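Blog > Work Notes > Rules we keep

I've been meaning to write down our house rules for the folding station ever since Florian Picard asked me for them in July, and I kept putting it off because I wanted them to sound grander than they are. They don't, so have them anyway!

The first one is about what counts as a good fold. When we started at Tikham we had 101 recordings before we noticed that every operator had a different idea of "done" (mine was very generous, I admit). Now there's a single page taped up by the door, and it says which edge meets which, how much wrinkle we'll put up with, and that a sleeve left hanging at the end means the run gets marked incomplete, however pretty the rest of it is.

The second one is my favorite — start with a clear table. Spare shirts go in the bin behind you, coffee goes in the other room, and your phone goes wherever you like as long as I can't see it.

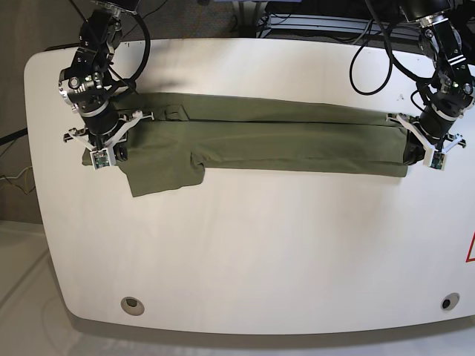 Then there are the cables, which I could go on about all evening. We look over every loop before the arms get power, and again after lunch, and the person who looks is never the person who is about to drive. I borrowed that from my years at Requena, where two people signed for everything, and I grumbled about it then just as the new folks grumble about it now.

Hands stay off the table while the arms are live. If a shirt slides somewhere silly, you stop, say "stopped" out loud, wait to hear it back, and only then reach in. It feels a bit theatrical the first week, I know, but you get used to it.

Last of all, keep your failed runs. We have 248 of them out of 1000, each with a short note on what went wrong, and I go back to those notes far more often than I open the good ones. Florian wants a shared form for the notes, and I've promised him a draft once I find my old one.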